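2/10/25, Wamstead, textile bench

Camo cloth day. Wanted to get the folding sorted before lunch, did not. Notes as they came, will tidy up later (won't).

Piece is the tiger stripe one from the Horrocks box, olive / tan / brown, tag 948. Graham Dobson logged it in as "camo, misc" which is no help to anyone, so I changed the sheet to say tiger stripe. If you're looking for it under misc, it's moved.

Plan for the session:

- leave it crumpled, no smoothing by hand first
- find a corner, or failing that any decent ridge
- lift, let it hang, lay back down
- half fold, then quarter fold if the half is any good

Main gripe is the print. Wavy stripes run right across the creases and you lose the fold line completely. On the plain Lasia cotton you can see a crease from the door. On this one a fold in the cloth and a bend in the stripe look the same until you get your nose down to it. Light helps a bit, the tan bits go bright on top of a ridge and the brown goes nearly black underneath. Side light better than overhead? Try it. The lamp from the sewing corner would do if no one's using it.
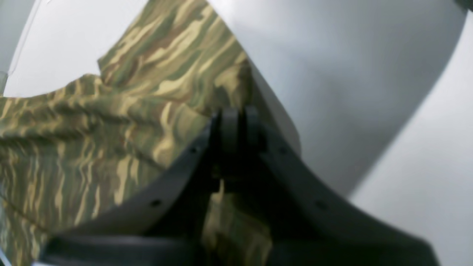
Also need to settle what we call things, because my notes and Graham's don't match. Proposal:

**flap** = any layer lying over another layer
**ridge** = standing up by itself, nothing under it
**bunch** = can't tell what's going on in there

Graham uses "fold" for all of them. Then the sheet says "fold, fold, fold" and I can't tell what state the cloth was in when I read it back a week later. Please use the three words. Put left or right too, as seen from the stool side.

Starting heap: I want it different every go. Drop from elbow height, don't arrange it. I caught myself nudging it into a nice shape, which defeats the whole thing. If it lands flat just pick it up and drop again, don't count that one.

13 goes pencilled in for this cloth before we switch. Don't run past that, the Flatgate samples have to be back in October and they haven't even been unwrapped. 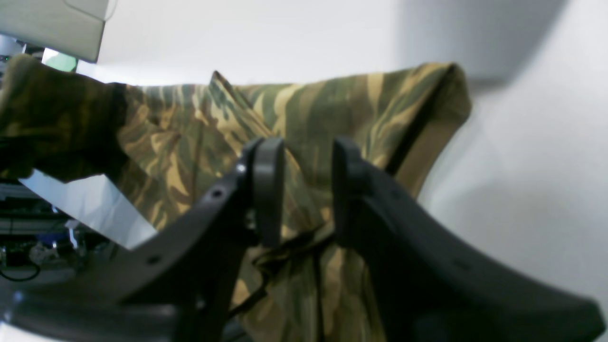
Hems. Find the hem first if there is one showing, saves a lot of guessing. Hem gives you a straight line the print can't hide. Middle of the cloth tells you nothing, stripes all the way. Should of written this down last time with the stripey dishtowels, same problem, smaller cloth.

For loose bits, straps, strings, whatever: they stay on. Don't cut, don't tuck under. Write "trailing" in the remarks column and which side. If one gets caught in a fold write that as well and carry on, don't start over.

Corner vs ridge pinch, my thinking so far:

Corner pinch gives a cleaner hang, you get one long edge to work with. But needs a corner you can see.
Ridge pinch you can nearly always find, only then the whole thing fans out from that one point and you've got to guess which bit is edge. Two ridge pinches far apart might beat one corner. Not sure. Graham says no. We'll see.

Keep the pinch small. Grabbing a fistful takes both layers and then you've folded it without meaning to.
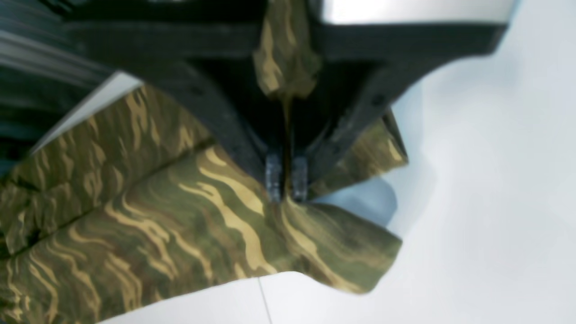
Scoring for the half fold, keep it dumb:

| score | meaning |
|---|---|
| 0 | still a heap |
| 1 | flat-ish, edges nowhere near |
| 2 | edges meet, some wrinkles ok |

No half marks. Graham wants to add a 3 for "shop quality" and I said nobody is selling it. Wrinkles don't lose points unless theyre hiding a layer.

Things to get / do:

- [ ] binder clips, the wide ones
- [ ] new tag for 948, pen on the old one is fading
- [ ] weigh the cloth. Sheet says 200 g, which was copied down from the one above it I think. Re-weigh before anyone quotes it
- [ ] move the Lasia stack to the lower shelf so the camo doesnt get put back in the middle of it
- [ ] ask Horrocks if there is a plain olive in the same cloth. Same weight without the print would be a really good comparison
- [ ] side lamp

Don't iron it between goes. Don't wash it either, it'll go soft and then the early ones don't compare with the late ones. End of day it goes back in the box loose, lid on, not folded, so no set creases for tomorrow.

Graham has the sheet open on his side, so tell him before you change a column. Back at it after lunch.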